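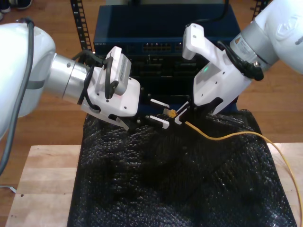
A manipulação de cabos continua a ser um dos problemas menos resolvidos da robótica de manutenção. Um corpo rígido tem seis graus de liberdade; um cabo de rede tem, para efeitos práticos, infinitos, e a sua forma depende do que lhe aconteceu nos segundos anteriores. Foi esse o tema do dia aberto que a Wirnent organizou no seu laboratório a 16 de novembro de 2020, com lotação limitada a 40 visitantes. A bancada principal reunia dois braços brancos sobre uma mesa de madeira e, por trás deles, um switch azul-escuro montado entre as calhas de um bastidor. O objeto de trabalho era um cabo amarelo com ficha RJ45: um braço segura a ficha pela ponta dos dedos, o outro aproxima a pinça aberta, com um dedo acima e outro abaixo do conector.

A empresa chama a esta operação «passagem». O braço que recolhe o cabo raramente o agarra na orientação necessária para a inserção, e rodar o punho até à posição correta levaria, em muitos casos, a uma colisão com o bastidor. A transferência entre pinças corrige a orientação em espaço livre, à frente do equipamento, e só depois se inicia a aproximação à porta.

O planeamento cabe ao Flirnon, o software de coordenação desenvolvido internamente. O programa trata os dois braços como um único sistema cinemático enquanto ambos estão em contacto com a ficha e volta a separá-los assim que a primeira pinça abre. Segundo a documentação entregue à entrada, o intervalo de contacto simultâneo é o mais delicado: um erro de posição de 2 milímetros basta para inclinar o conector e obrigar a repetir a preensão.

O mesmo documento resume a campanha de ensaios anterior à visita. Em 137 tentativas de passagem, 49 exigiram pelo menos uma nova preensão. A Wirnent não separa as falhas por causa, o que limita a utilidade do número. Ficam por distinguir os erros de perceção, mais prováveis em fichas translúcidas, e os que resultam da tensão exercida pelo próprio cabo.

A segunda parte da sessão foi dedicada à Erdem, fornecedora dos dedos das pinças. A discussão centrou-se na patilha do conector, que cede sob forças baixas e não deve ser comprimida durante a passagem. A solução atual consiste em agarrar a ficha pelas faces laterais sempre que a orientação o permite — condição que nem todos os bastidores garantem.

O projeto-piloto, designado Gindow, arranca em janeiro num centro de dados com portas mais densas do que as da bancada. A inserção será feita sob supervisão remota e a remoção de cabos fica fora do âmbito da primeira fase.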